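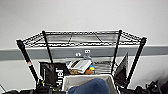

Black wire shelving, gray stripe on the wall behind.

Clodagh Nic Giolla
Print | E-mail

1/ So my seed swap letter went out in July to 629 of you, which still makes me want to sit down with a cup of tea. Thank you, thank you!

2/ Plenty of you wrote back about beans (I could talk beans all day). Eduardo Cabrera over in Ilside has kept the same pole bean going since his aunt gave him a handful, and he's mailing out 548 packets this year, bless him.

3/ If you're saving your own, leave the pods on the vine till they rattle, then shell them in the evening with the radio on. 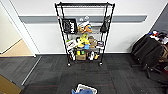
How long will bean seeds keep?
Three or four years in a paper envelope somewhere cool and dry, and I've had a few older ones come up too.

4/ Tomatoes are fussier. I let the pulp sit in a jar for three days, rinse it well, and spread the seeds on a plate. Paper towels stick, ask me how I know.

5/ More on squash tomorrow, my hands are tired and the dog wants out.

We use cookies to remember your settings. Accept | Manage

Recent
Squash, and keeping it from crossing
Garlic from Urkero, first try
Letters about beans, part two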